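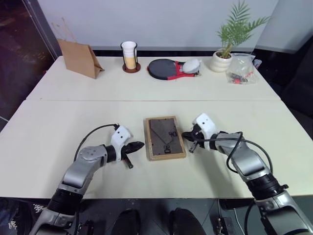 A participant in the first round wrote in her feedback that the draft rules told her in detail how to stop the arms and almost nothing about when. She had stopped twice in a morning on her own judgment, was asked afterward why, and could find no line in the draft to point to. Her comment led to a rewrite of section 3, and the rewrite now needs people to work under it.

Call for participants: Wonum second round
Practice rules for two-arm tabletop robot work

Durngate is looking for people to take part in the second round of Wonum, a project to write and test a set of working rules for small two-arm robots used at a table. The rules are meant for labs, workshops and training rooms where a person works within reach of the arms for most of the day. They cover setting up the table, handling everyday objects, stopping, restarting, and writing down what happened.

The round runs for eight weeks, starting in May, at the Kartha building. It is paid.

What the project is

Most of the written material available to a small robot group falls into two piles. One is formal standards, which are long and mainly written for people who design or install equipment. The other is house rules, usually a page taped to a wall, often copied from another room with different equipment. Wonum sits between the two. It does not replace any standard or any legal duty, and the draft says so on its first page. It is a short set of rules that an operator can read before a shift and follow during one.

The first round produced 983 written comments from operators and observers. Many were about wording. A good number were about rules that could be followed only by ignoring some other rule. For example, the first draft said the table must be cleared before any change of task, and also said that objects at the back of the table must not be moved within a series. Both rules had reasons behind them. They were written by different people and nobody had read them side by side. The second draft separates the work area from the background area and has rules for each.

The second round tests that draft. We want to know whether people can follow it at normal working speed and whether two people reading the same rule do the same thing.

What participants do

Participants work in pairs. One person operates the arms and the other observes, and the pair trades places partway through the session. A session lasts 4 hours including breaks. Tasks are ordinary ones: picking up a flat item with both grippers, turning it, setting it down square to the table edge, passing something from one gripper to the other. Some tasks are chosen because they are awkward. A flat rigid object that has to be lifted from two sides at once puts load on both arms together, and section 4 of the draft is entirely about that.

The operator follows the rules as written. If a rule cannot be followed, the operator stops and says so, and the observer logs the rule number and the reason. Working around a bad rule without mentioning it is the one thing that spoils a session for us. A session that ends early with a clear note is a good session.

The observer has the authority to call a stop at any time. Under the draft, the operator must stop on the call and may ask about it afterward. Observers do not have to justify a call before it is acted on.

Sessions are logged in Niletti, our record system. An entry takes a minute or two. You will be shown how to use it on the first day, and paper forms are available for anyone who prefers them.
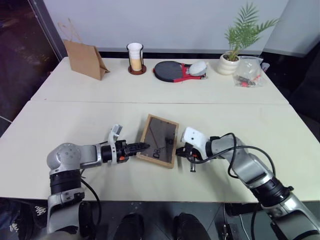
Each pair also attends a review meeting every second week. At the meeting we go through the log entries, put the disputed rules on the screen, and ask people to say how they read them before anyone from the drafting group speaks. Changes are made between meetings, never in the middle of a session, and each pair gets a marked copy showing what changed.

Rules in force during the round

These are the parts of the draft that every applicant should read before deciding whether to apply. The full text is sent to people who are invited to the next step.

1.2 No one reaches into the work area while either arm is enabled. If something needs to be straightened by hand, disable both arms first, even if only one is close to it.

1.5 Cables are checked along their full length before the first motion of a session and after any stop caused by contact. Check that there is slack at both ends of the arm's travel.

2.1 Objects for the task go in the work area. Objects that stay put go in the background area. Decide which is which before starting and do not change it until the series is done.

2.4 Bags, cords, handles and anything else that a finger could hook are placed outside the planned path of both grippers.

3.1 Stop if an object moves in a way you did not command. Stop if you lose sight of a fingertip that is in contact with something. Stop if you are not sure which arm is carrying the weight.

3.3 Either person may call a stop. The word is "stop" and nothing else. "Wait," "hold on" and "careful" are not stop calls and should not be used near the table.

3.6 After a stop, the person who called it says when work may restart.

4.2 When both grippers are on one object, only small moves are made until the object is clear of the table. If one gripper slips, open neither. Stop first, then decide.

4.5 Objects with glass or a brittle panel are used only when the task sheet names them.

5.1 Write the entry before the next task, not at the end of the shift.

Rule 3.3 had the most objections in the first round. People feel rude saying one flat word to someone they have just met. We kept the rule, and we would like to hear from people who find it hard as well as from those who don't.

Who can apply

You must be 18 or older and able to attend at least one session a week for the whole eight weeks. You need to be comfortable reading and writing in everyday English, as the comments are the main result of the project.

We are filling two kinds of places:

Experienced places, for people who have operated or supervised robot arms of any size, in work or in study. Please tell us what kind of equipment and what kind of rules you worked under, including bad ones.

New places, for people with no robot experience. Kitchen, warehouse, laboratory, nursing and machine shop backgrounds have all been useful in the past, but none is required. New participants get a day and a half of training before their first session and are paired with an experienced person for the first two weeks.

The operator's position can be used seated or standing. The observer's position can too, provided the view of both grippers is kept. If you need a change to the equipment, the schedule or the log forms in order to take part, put it in your application and we will work it out with you before the start.

People who took part in the first round may apply again. They will not be paired with their earlier partner.

Pay and hours

Participants receive $2,250 for the full round, paid in two parts, one at the midpoint and one at the end. Training time is included in this amount. If you withdraw, you are paid for the sessions and meetings you attended. Travel within the city is paid back against receipts.

Morning sessions start at 8:30 a.m. and afternoon sessions at 1:30 p.m. There are no evening sessions. You may not work both sessions on the same day. The draft sets a limit on hours at the arms and we keep to it ourselves.

Records and privacy

Sessions are recorded by camera. The recordings are used to check log entries against what took place and to prepare review meetings. They are kept in Niletti and can be viewed by the drafting group and by the pair concerned. Your name does not appear in the published rules or in the comment record unless you ask for it to. You can withdraw a comment up to the point where the final draft goes out.

Near misses are logged without blame. This has to be more than a sentence in a notice, so the draft gives it a rule of its own, 5.4: an entry about a near miss may not be used to end a person's place in the round.

How to apply

Send a page or less telling us which kind of place you want, which sessions you can attend, and your answer to the following: describe a time you were given a work rule that could not be followed as written, and what you did. It does not need to be about robots. We read these closely and they count for more than a résumé. A résumé is optional.

Applications go to the Wonum desk at Durngate, by the form on the project page or on paper at the Kartha front desk. Applications are read as they come in, and places are offered until the round is full. Invited applicants visit for an hour, meet a current pair, read section 3 aloud with them and try the stop call at a table with the arms disabled. There is no operating test.

You will get an answer either way, normally within two weeks. Questions about the draft itself are welcome from anyone, whether or not they plan to apply, and should give the rule number.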